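棚卸しのやり方を変えました 商品管理だより 5月号

倉庫の棚卸しを年に一度の一斉作業から、毎月少しずつ進める方式に切り替えて、この5月で一巡しました。他の店舗からも問い合わせをいただいているので、手順と気づいたことをまとめておきます。

これまでは決算前に全員で集まり、朝から夜まで棚を数えていました。出荷は丸一日止まり、夕方になると数え間違いが増えます。差異が出ても、いつ発生したものか分からないまま帳簿を合わせて終わりにすることがほとんどでした。

新しい方式では、倉庫を13の区画に分けました。区画ごとに担当を決め、出荷が落ち着く午後3時から始めます。一回の上限は400点です。途中で上限に達したら、棚の切れ目で止めて翌日に回します。

区画の分け方は、最初は棚番号の順でした。ところが動きの速い商品が手前の二区画に固まっていて、そこだけ毎回時間が足りなくなります。Darcy Sandhuさんの提案で、出荷頻度の高い商品を別の区画として切り出し、こちらは毎月、残りは順番に数えることにしました。Carkeoの消耗品とZeritzの収納用品がこの毎月組に入っています。

差異の扱いも決めました。帳簿と合わないときは、その場で数字を直しません。まず別の人がもう一度数え、それでも合わなければ直近30日の入出庫を確認します。原因として一番多かったのは、返品が棚に戻っているのに入庫処理が済んでいないケースでした。次が、箱と単品の取り違えです。Solísの食器は六個入りの箱と単品の品番が一字違いで、以前から間違いのもとになっていました。今は棚の札の色を変えてあります。 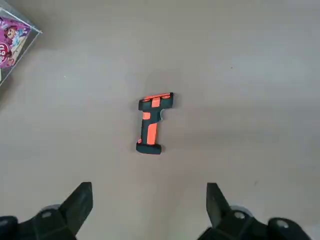

返品については、受け取った日のうちに処理を終えることにし、間に合わない分は専用の黄色いかごに入れて棚には戻しません。かごの中身は翌朝の一番に片づけます。始めてからまだ日が浅いものの、毎月組の差異は目に見えて減りました。

困っている点もあります。新人がいきなり一人で区画を受け持つのは難しく、二人で組むと出荷側の手が足りません。また、上の段の棚は脚立が必要で、台数が限られているため待ち時間が出ています。脚立は一台追加を申請中です。

次の一巡からは、Brononの大型商品200点を外部倉庫に移し、空いた場所を返品の仮置きに使います。移動中の商品は棚卸しの対象から外しますので、在庫照会の画面で「移動中」と出ているものは、売り場から取り置きを入れないでください。区画表の新しい版は休憩室の掲示板に貼ってあります。担当の変更希望は月末までに商品管理へお願いします。

コメント(3)

みどり
西店です。うちも返品の処理遅れが差異の大半でした。かごの方法をまねしてみます。

倉庫B
上段の待ち時間、本当に長いです。脚立が来るまで、上段と下段の作業日を分けてもらえませんか。

商品管理
倉庫Bさん、次の区画表で分けるように調整します。

お問い合わせ:商品管理だより編集係(内線30) © 商品管理だより 無断転載禁止 ページの先頭へ戻る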